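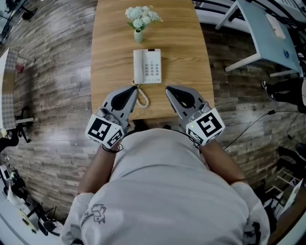 Phone station at the Rallivwood open day, both hand-held grippers in use.

Progress report, January – demonstration and open day

Quick one this month, the full budget table follows separately. The open day went ahead as planned and took up most of our time, so this is mainly about that.

Format: short welcome, then visitors free to walk round the floor, then a turn at the table for anyone who wanted one. Doors at 10 a.m., last group out by 4. Sign-in sheet shows 182 visitors. Our target in the proposal was lower and we're pleased. Mix of local employers, college classes and a group from Zirkosbridge who stayed through lunch and asked the hardest questions.

The task was the one in the work plan – desk phone, handset, coiled cord. We kept it on purpose. People know what a phone should do, so they understand right away why the cord is a pain. The flowers stayed on the table too, as the obstacle item from the Winix task list.

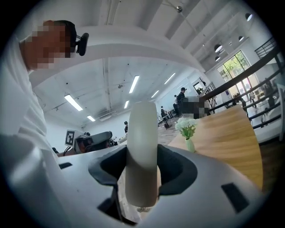 and most groups wanted to talk about the hand tools more than about the software. Main questions, from the notes:

How long before a new person gets good at it. Our answer: 12 practice runs before we keep anything. Several people thought that was low.
Whether the markers have to be visible the whole time. Short answer no, longer answer is in the Dahlgren write-up.
Cost per station. We gave the range from the proposal and nothing firmer.
What happens to the recordings. Consent form was on the desk, we should of had more copies printed.

Data collection against target: 1,921 accepted runs to date, out of 3,000 due at the end of the grant. Open day runs are NOT in that figure. Visitors' turns were for demonstration only and get kept in a seperate folder.
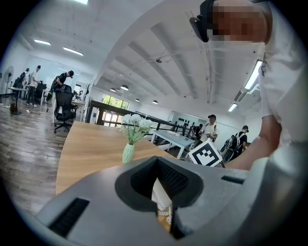 3 min read

Problems. Too many people near the table at peak, and the talk was hard to hear from the back. Next time – timed slots, a rope or tape line, and one person doing nothing but answering questions. Schedule slipped in the afternoon and the closing discussion got cut short.

Spending on the day was inside the line for outreach. One invoice still out (catering). No change requested to the overall budget.

Next period: back to normal collection, second phone model, start on the drawer task. Dahlgren want to send a small group for a half day, dates not agreed yet. We'd also like to take a cut-down version of the demo over to Zirkosbridge if the travel line allows it – need a yes or no from you on that before we book anything.

Feedback forms being typed up now, summary to follow with the budget table.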